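October, collection notes, Atell room

Started at 9:15 with the mobile base parked inside the yellow tape. The goal for this week is 474 good episodes of the "reach down and return" task, and until yesterday evening we had 169. Jianguo Zhong did the first block as operator, I did the labeling and wrote down the bad ones by hand.

Main problem of the morning: the start pose. If the base turns even a little between episodes, the wrist view changes, and the policy learns the tape and not the task. We now check the base against the tape corner before every recording. It is slow, but I prefer slow to throwing away a full batch again.
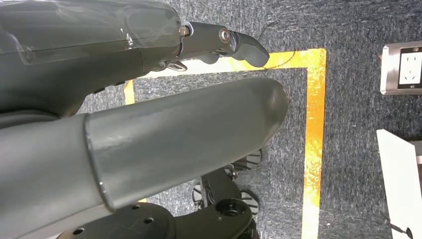 Second problem is the length. Jianguo waits too long before he moves, so many episodes begin with a long still part. I cut everything before the first joint motion with the Plustier script, but it also cut two episodes in the wrong place - I must look at the threshold. Episodes over 15 seconds go to a separate folder for now.

To do:
Ask Wálter Llanos if he wants the wrist stream at full rate or every second image.
Repeat the left side reaches, they are too few.
Copy to the Quintero disk before leaving.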